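Home Products Manuals Downloads Support Contact
Search the manual Go
Lorkel Arm Controller: Set-up Guide
Posted Feb 12, 2025 by Wikström Technical Documentation

Section 7. Overhead Reach Faults

7.1 When to use this section

Use this section if the arm stops during a reach toward an overhead cabinet and the controller shows "Reach fault: no contact." The fault means the gripper was told to close on a handle and the fingers met nothing before the time limit ran out. The default limit is 3000 ms.

The fault can come up on a real arm or in the Nanmont simulator. Work through the steps in the simulator first, even if the fault was found on hardware. An arm that misses a handle by a small amount can strike the underside of the cabinet on the next try, and the finger mounts are not built to take that load.

CAUTION: Do not press Retry more than 2 times on a real arm. Each retry starts from the stopped position and adds the last correction to it, so the error can grow.

7.2 Before you start

You need controller access at the Service level and the saved log from the faulted run. If the log was not saved, run the task again in the simulator with logging turned on. Kitchen layouts from the Iltcombe scene pack can be used as they are. Layouts you built yourself must have a collision shape on every cabinet door and every handle.

7.3 Stop and record

1. Press Hold. The arm stays where it is and the brakes engage.
2. On a real arm, wait for the brake light to turn solid before anyone enters the work area.
3. Open the Log tab and select Save State.
4. Write down the wrist angle and the target name. You will need both in 7.5.
5. Open the wrist view and compare the finger position with the target handle.

In most reports the gripper has stopped short and to one side of the handle, with the fingers still open. The planner believes it has arrived. Look for a clear gap between the fingertips and any part of the cabinet before you go on.

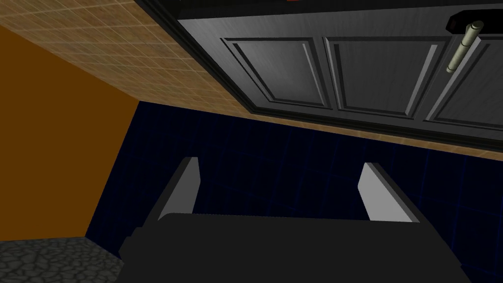 If the gap is clear, the arm can be backed out under power at reduced speed. If either fingertip is touching a surface, do not use powered motion. Release the joints one at a time with the hand brake tool, starting at the wrist, and support the arm while you do it.

7.4 Back the arm out

1. Set the speed limit to 60 mm/s.
2. Select Tool Frame in the jog menu. World Frame moves will swing the gripper sideways when the wrist is pointed up.
3. Jog straight back along the tool axis for 200 mm.
4. Select Park. If the park path is refused, jog back a little more and try again.

NOTE: Leave the fingers open until the arm is parked. Closing them clears the fault flag, and the position error is then lost from the log.

7.5 Check the target

1. Open Targets and select the name you wrote down in 7.3.
2. Look at the Parent field. It should name the cabinet door. If it names the cabinet body, the target stays behind when the door moves, and the next reach will go to the wrong place.
3. Look at the Approach field. For a bar handle, the fingers must close across the bar. Turn on Show Axes and check that the closing direction does not run along its length.
4. Compare the wrist angle with the one stored in the target. If the two differ by more than the tolerance shown beside the field, run wrist calibration (Section 4) before changing anything else.
5. Save the target under a new name. Keep the old one until the test in 7.6 has passed.

Controllers shipped before the April update do not show the Parent field. On those units, export the target file and read the line marked "attach."

7.6 Test

1. Load the corrected target in the simulator.
2. Turn on Stop on Contact and run the reach with the gripper set to stay open.
3. Step through the last part of the path. The bar should pass between the fingers with room on both sides.
4. Run the reach again with closing turned on.
5. On a real arm, repeat at 60 mm/s with one person at the stop button and the work area clear.

If the fault returns with a correct target, do not raise the time limit to get past it. Send the saved state and the target file to Wikström support, and tag the arm out of service until you have a reply.

Previous: Section 6 Next: Section 8 Back to top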